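Home Shop Lab Glass Racks + Caps Samples Shipping Account Cart (0)

Sestiren Glass Test Tubes, Round Bottom, Rimmed

Plain glass test tubes for bench work, teaching and small batch testing. Round closed end, open rim, no markings on the wall. Pack of 154, or loose in threes if you only want to try them. Sold by Druvton Lab Supply. In stock at the Farquharson warehouse.

Updated September 5, 2025. Prices on the old PDF list are out of date, go by the cart.

What you get

Tubes only. No rack, no caps, no brush. People order the tubes and then write in asking where the caps are, so please look at the bottom of the page before checkout. Caps are a separate line. Racks too.

Packed in cardboard sleeves with a divider between layers. Full pack goes out in one outer box. Three-packs go in a padded tube mailer.

Quick specs

Shape: round bottom, straight wall, rimmed mouth
Glass: clear, borosilicate
Markings: none (see the Barus line if you need graduations)
Wall: medium, not the heavy wall kind
Closure: push-on cap or stopper, sold seperately
Pack: 154, or 3
Stock code: 445
Reusable: yes, with proper cleaning

The rim

Fire finished, so no sharp lip. Good for pouring and for sliding a cap on and off all day. If you get a tube with a rough spot on the rim, set it aside and tell us. Don't try to sand it. We replace those without a fuss, photo by email is enough.

The rim is also what keeps the tube from dropping through a rack hole. Works with most open racks. Tight foam racks can be a pain with the rim, the tube goes in fine from the top but won't pull out from below. Use the Druvton wire rack or any rack with a bit of clearance.

Color and small volumes

Clear glass, no tint of its own. Anything you put in it shows its own color, even a very small amount. Yellow dyes, broths, oils, indicator solutions, all easy to read against a pale backround. A lot of our school customers run color change work in these for that reason.

Small amounts behave the way small amounts do. Tip the tube over and a bit of liquid will hang on the wall up near the mouth instead of running down to the round end. Stand the tube upright and give it a minute before you judge how much is in there. A light tap helps. For very small volumes use a narrower tube, this one is meant for general use.

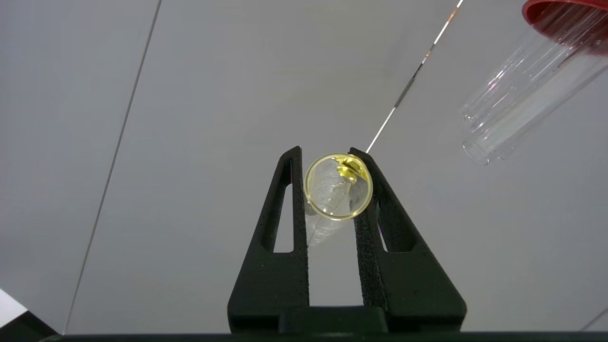
Cloudy walls

Most common question we get, so it has its own section.

A tube can look frosted inside for a few different reasons. Could be moisture. Could be residue from whatever was in there last. Could be hard water from the rinse. Hard to tell one from another just by looking, so try the easy thing first:

1. Let the tube come to room temperature, open, upright. If it clears, it was moisture. Done.
2. Still cloudy? Rinse with distilled water, drain upside down on a peg rack, look again.
3. Still cloudy? Warm water, lab detergent, soft tube brush. Rinse three times, last one distilled.
4. White film that won't move is usually mineral. Short soak in dilute white vinegar, then rinse well.
5. Still there after all that, the glass may be etched. Strong alkali does it, and so does leaving things in there over a long break. Etched tubes are fine for rough work but take them out of anything where you need to see through the wall.

Please don't use steel wool or scouring powder. Scratches the inside, and a scratched tube is a weak tube.

Lint and fibers

Paper towels and cotton swabs shed. One thin fiber on a rim is very hard to see and it will sit there through a whole run, and wick liquid too. Air dry if you can. If you have to wipe, use a lint free wipe, and wipe the outside only. Check the mouth against a light before filling.

Brushes get old as well. When the bristles start coming out, replace the brush. We stock them.

Heating

Fine for a warm water bath. Fine for gentle heating over a flame if you keep the tube moving, mouth pointed away from people, and never capped. Let it cool on something dry. Cold wet bench plus hot glass equals a cracked tube, and we can't refund those, sorry.

Not for pressure. Not for the freezer when full. Ok in a steam autoclave with the cap loose or off.

Not rated for high speed spinning. We get asked. For that you want proper centrifuge tubes with a rating printed on the pack.

Caps

Push-on caps come in red, blue or white. All the same plastic, all the same fit, the color is just for sorting. Red is the one that runs out. Next red delivery is due in October, blue and white shipping now.

Caps are for keeping dust out and for short storage. They are NOT leakproof on their side. If you carry samples from room to room, use a rubber stopper and keep the tube upright in a rack. Don't push a stopper in with your palm over the round end, hold the tube near the mouth and twist gently.

Holding and storing

Hold near the top, light grip, just enough. Glass doesn't need squeezing. Same goes for clamps and tongs, use ones with soft or coated jaws and stop tightening as soon as the tube stays put.

Store clean tubes mouth down on a peg rack or lying flat in the sleeve they came in. Loose in a drawer is how they get chipped. If you bundle a few together for carrying, put something soft round them first.

Throw out any tube with a chip, a star crack in the base, or a line running down the wall. Broken glass bin, not the regular trash.

Sestiren or Barus?

Both are ours. Short version:

Sestiren (this page): plain, no markings, cheaper by the pack, good for color work, mixing, teaching, general bench stuff.

Barus: graduated, white writing patch, heavier wall. Costs more. Get it if you need to read a volume off the side or label a lot of tubes in pencil.

Caps fit both. Racks fit both. Brushes fit both, though the Barus one is a little snug.

Labeling the plain ones: fine tip lab marker on clean dry glass, up near the rim. Comes off with alcohol. Tape works too but leaves glue behind if it goes through the autoclave.

Shipping and returns

Orders in before noon go out same day, Monday to Friday. Full packs go by ground only. Three-packs can go by mail.

Breakage in transit: tell us within 14 days, say how many, send a photo of the box and the tubes. We send replacments, you don't have to return broken glass. Please don't return broken glass.

Unopened packs can come back within 14 days too, you cover postage. Opened packs no, unless something is wrong with them. Used tubes never.

Schools and clinics can order on account. Put the PO number in the notes box at checkout or the invoice goes to the wrong place and then everyone is on the phone.

Questions people send

Can I buy just one? No, three is the smallest.

Do they come sterile? No. Clean, but not sterile. Autoclave them first if that matters for your work.

Will they go in a dishwasher? A lab washer with pegs, yes. Kitchen one, at your own risk, they knock into each other and the powder clouds the glass over time.

Are they safe for food or drinks? Not sold for that. Please use something else.

Can I get them with a flat bottom? Not in this line. Round only.

Does the pack count include spares? No, 154 is the count. Sleeves are filled by hand so if you come up short let us know and we'll send the rest.

Goes with this

Druvton wire rack, coated, open sides
Push-on caps, red / blue / white
Rubber stoppers, solid or one hole
Soft tube brush, small head
Peg drying rack, wall or bench
Lint free wipes, box

Order by stock code 445 and add P for the full pack or T for the three-pack. Stoppers and caps have there own codes on the accessories page.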